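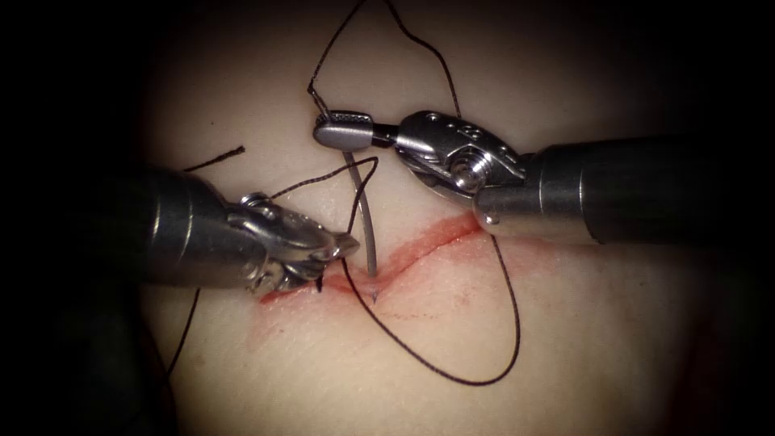
How long does a suturing practice pad last before it needs replacing?

It depends on how it is used, but a trainee working through one cut at a time can usually get several sessions from a pad before the surface is too marked to be useful. Pads used for repeated stitching along the same cut wear out sooner, as the edges begin to tear where the needle goes in.

Stornora launches refillable suturing practice pads for training rooms

August 2023

Stornora, the maker of training materials for surgical skills teaching, has launched a new range of synthetic suturing pads that can be replaced without throwing away the tray they sit in. The range is called Proltamer and is on sale now to hospitals, colleges and private course providers.

Each Proltamer pad is a pale, soft sheet with a matte surface, made to be cut and then stitched closed. The pad slides into a shallow tray and is held along two sides. When it is worn out, it is pulled free and a new one is pushed in. The tray stays where it is on the bench.

Until now, Stornora has sold its pads bonded to a stiff base, and the whole unit had to be thrown away once the pad was used up. Customers told the company that they were filling bins with bases that had nothing wrong with them, and that storing them took up cupboard space needed for other things.

The pads were tried out from April at the Endale skills centre, where 185 trainees used them over the course of the trial. Groups of 12 worked on short straight cuts first, then on longer and slanted ones. Tutors were asked to note how the pad held a stitch under tension, how easily the needle passed through and whether the edges of the cut could be brought together without the thread pulling out.

As a result of their comments, the top layer was made slightly firmer. The first version tore too readily when a knot was tightened close to the edge of the wound. The finish was also changed from glossy to matte, after tutors said that glare from overhead lamps made fine thread hard to follow.

A spokesperson for Stornora said: “Most of what we changed came from people who teach this every week. They wanted a pad that behaves the same way on the last stitch as it does on the first, and they wanted less to throw away at the end of the day.”

The pads come without cuts, so that tutors can choose the length and direction for themselves. They can be used for hand stitching and for practice with longer instruments. Simple interrupted stitches, running stitches and knot tying can all be practised on the same pad. Coloured fluid can be used to mark a wound, although it may leave a stain on the surface — this does not affect the way the pad handles.

Proltamer pads are sold in boxes of 20. Trays are sold singly and fit every pad in the range. They can be wiped down with ordinary surface cleaner. The pads should be stored flat and kept out of direct sunlight, as the material can wrinkle if it is left folded or warm for long periods.

The range is made at Stornora's site in Falau, where a new cutting line has been put in to meet early orders. The line can produce 2,000 pads a week. Existing customers may go on ordering the older bonded units while stocks last, but no more will be made.

Course providers who would like to try the pads before placing an order can ask for a sample pack, which holds one tray and two pads. Requests should be sent to the Stornora sales office with the name of the course and a delivery address.

Notes to editors

Stornora makes practice pads, trays and bench mats for use in the teaching of surgical skills. Its products are for training only and are not for use on patients.

Ends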